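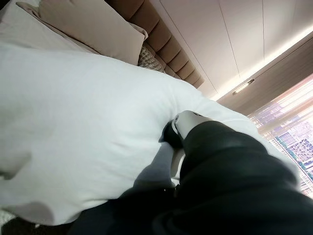 June, after lunch. Loft testing again, and I finally have numbers I sort of believe! The Proltitz fill came out of the third wash at 79 percent of its starting loft, the Teren at 80, so basically a tie (grr, after all that arguing). What I keep going back and forth on is whether loft is even what people notice. A big white duvet like this one, with a puffy edge and only gentle creases across the top, looks great on a bed, and that tells you zip about how the fill has shifted inside. So I want a clumping score too, just hands along each channel, same person every time.

Drying: 30 minutes on low, out, shake, back in. I skipped the shake on one Githam sample and you can feel it, two fat lumps near the foot end. My fault, do not use that one. It's on the bottom shelf with tape on it.

Scale is reading fine again. Filled weight for the Zhong sample was 990 grams before washing. I forgot to write down the after weight, so that gets redone tomorrow morning before anyone borrows the scale.

Also we need more of the unscented detergent, the other kind foams like crazy and I had to run the rinse twice. Does a second rinse change loft? No idea, would love to know. Adding it to the list under the stitching question, which I still haven't touched.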